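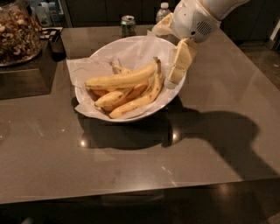 Section 3. Running the fruit bowl demo for visitors

I wrote this section after our January open day at Mundside, where I ran the Gurkolora arm in front of 179 people and learned a few things the hard way. If you've done section 2, you're ready to go!

1. Line your bowl with white paper and let the edges flop over the rim. Ours always looks a bit messy and the arm doesn't care.

2. Put in your bananas. Go for ripe but firm (the really soft ones bruise under the fingers, and then you're wiping down the gripper while people watch).

3. Open the Yadav panel, pick "Bowl, right side" and set grip force to 80. Jitendra Rajput likes it higher. I don't, and it's my section.

Note: A shiny table is fine. Leave the overhead lights the way they were when you calibrated, though, or you'll be doing section 2 all over again.

4. Press Start and let the arm finish its approach before you begin talking. Visitors go quiet when it moves, so enjoy that for a second.
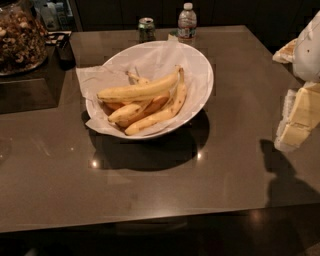 Fig. 3-1. Bananas in the lined bowl, gripper off to the right.

5. Check what's behind the bowl. A can and a water bottle near the back edge are okay at our table, but move anything tall that sits on the arm's path. Same goes for your snack jar if you're keeping one out.

6. For the second part, choose "Lower and hold". The gripper goes down into the bowl and you can invite people up to the tape, one family at a time.

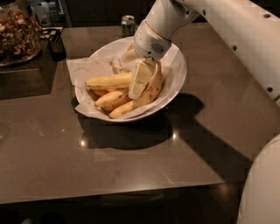
Fig. 3-2. Gripper lowered onto the banana at the right of the bowl.

CAUTION: No hands in the bowl while the status light is green, yours included. Kids will reach for a banana, so keep a spare bunch behind you to hand out.

7. If you get error 547, the arm has lost its home position. Press Stop, wait for the click, then press Home. Telma Urrutia has the Grarngate key if the panel locks you out.

8. Between groups, swap the paper and run steps 3 and 4 again. I give it almost 3 minutes.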